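Bedroom

A bedroom is a room in a dwelling used mainly for sleeping. It commonly also serves for dressing, storing clothes and, in smaller homes, for work or study. In most modern housing it is separated from the cooking and living areas by a door or a corridor, and estate agents in many countries describe the size of a property by the number of bedrooms it has.

Etymology and terms

The English word joins "bed" and "room" and at first could mean simply space in a bed. The older word "bedchamber" remained in use for grand houses and court offices. "Chamber", from the French chambre, was once the ordinary term for any private upper room. A bedroom with its own bathroom is called en suite in British usage, while "box room" denotes a small room, often over the stairs, that may be let or sold as a single bedroom although it was intended for storage.

History

In the hall houses of medieval England most of the household slept in the main hall, on straw or on movable pallets. The owner and his family might have a raised room at one end, the solar, which gave some privacy and was easier to heat. Beds with frames and hangings were costly and were often listed separately in wills.

In large houses of the sixteenth and seventeenth centuries, rooms were laid out in line, each opening directly into the next. To reach the last room it was necessary to pass through all the others. The bedchamber stood near the end of this sequence and was used for receiving visitors as well as for sleep. Bed curtains supplied both warmth and screening.

The corridor changed this arrangement. Once each room could be entered from a passage, the bedroom could be closed off from the rest of the house, and by the nineteenth century it was regarded as private in middle-class homes. Separate rooms for parents, children and servants became usual where money allowed. In crowded town housing, by contrast, several people to a room and several to a bed remained common well into the twentieth century.

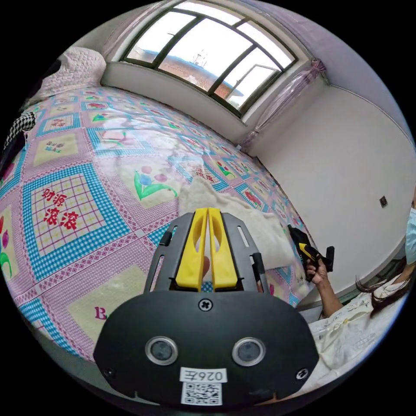
Central heating had a further effect. A room that had been cold for half the year, and entered only at night, could now be used in the daytime. Desks, shelves and chairs moved upstairs, and the children's bedroom in particular took on the functions of playroom and study. The architectural writer Maricruz Cuevas has called this the "second living room" stage and places its start in the decades after the Second World War. Baltazar Varela disputes the dating and argues that the habit was already established in flats, where there was seldom space for a separate study.

Layout

The position of the bed governs most other decisions in the room. It is normally placed with the head against a solid wall, away from the swing of the door and clear of any radiator. In a double room, access from both sides is preferred. Where the room is narrow the bed is pushed into a corner, which frees floor space but makes the bedding harder to change.

A well-known problem is the conflict between wardrobe doors and the bed. Hinged doors need clear floor in front of them equal to the width of the door leaf. Sliding doors avoid this, though only part of the interior can be reached at one time. Built-in wardrobes are often fitted in the alcoves beside a chimney breast in older British houses, where the depth may be too small for a hanger to sit square to the rail.

Storage under the bed takes the form of drawers, lift-up bases or loose boxes. Lift-up bases offer the greatest volume – the whole footprint of the mattress – but require it to be raised each time.

Light and ventilation

Bedrooms are generally lit at two levels: a ceiling fitting for general use and a lower lamp within reach of the bed. Two-way switching, with one switch at the door and another by the bed, was an early convenience of domestic electric wiring and is still widely specified.

Air quality declines overnight in a closed room as carbon dioxide and moisture build up. Condensation on window glass in the morning is a common sign of this. Trickle vents, a gap beneath the door or a slightly open window are the usual remedies. In a small survey of 537 rented homes, Xóchitl Serrano found that bedrooms were aired less often than kitchens, and that furniture placed tight against outside walls was frequently associated with mould behind it.

Noise

Sound reaches a bedroom through windows, party walls and floors. Heavy curtains reduce echo inside the room but do little to block traffic noise, for which secondary glazing with a wide air gap is more effective. Planners often put bedrooms on the quieter side of a building. In flats it is considered good practice to stack bedrooms above bedrooms, so that a kitchen or living room is not directly overhead.

Shared bedrooms

Sharing is usual for couples and common among siblings. Bunk beds save floor area but need enough height above the upper mattress for the occupant to sit up. Virgil Furtună, in a study of family flats, noted that children who shared tended to divide the room by furniture – a shelf, the back of a desk – even where no division had been planned by the parents.

In student housing and hostels the shared bedroom may hold as many as 12 beds, with lockers taking the place of wardrobes.

See also

Bed
Box room
Dormitory
Solar (room)
Studio flat
Wardrobe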